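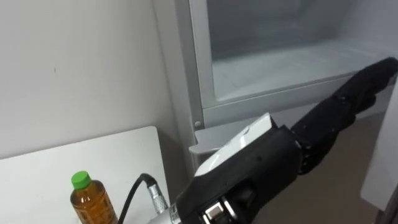 *A black robotic hand reaching into an open refrigerator.*

# Osska Open: Player and Entry FAQ

Updated 6/22/23. Questions not covered on this page go to the tournament referee, Fenna Hendriks, through the Nadham Tennis Center front desk.

## Entry

**Who can enter?**
Any player with a current Nadham district rating. The main draw is open to players 13 and older on the first day of play. Juniors need a signed parent form.

**How large is the draw?**
Singles has 32 places. The top 8 entrants by rating are seeded. All other positions are drawn at random by the referee.

**What does it cost?**
Singles is $50. Doubles is $30 per player. Entry is not complete until the fee is paid.

**Can I get a refund if I withdraw?**
In full before the draw is published. After that, only with a doctor's note. Fees are never carried over to the December indoor event.

## Match format

**How many sets are played?**
Best of three, with a tiebreak at six games all. In doubles, a match tiebreak to ten points replaces the third set.

**Is there a no-ad rule?**
In doubles only. The receiving pair chooses the side.

**Which balls are used?**
Tsang regular-duty on clay, Tsang extra-duty on hard courts. Three new balls per match and three more for a third set in singles.

**Who calls the lines?**
Players call their own side through the quarterfinals. A chair umpire is assigned from the semifinals on. On clay, a ball mark may be inspected, but you may not cross the net to do it.

## Injury and medical time

**What happens if I am hurt during a match?**
You may take one medical timeout of three minutes per treatable injury. Cramping may be treated only at changeovers.

**Can I play wearing a brace or strapping?**
Yes, if it has no exposed metal. Show it to the referee at check-in.

**I retired from singles. Can I still play doubles?**
Not on the same day. You may play the next day if the referee clears you.

## Schedule and weather

**Where are match times posted?**
On the Nultero scheduling page, by 8 p.m. the evening before. Times marked "followed by" are estimates.

**When am I defaulted for lateness?**
Fifteen minutes after the match is called. Loss of the toss and one game applies at five minutes, two games at ten.

**What if it rains?**
Score, server and court ends are recorded and play resumes from that point. A re-warm-up is allowed after any stoppage longer than 15 minutes.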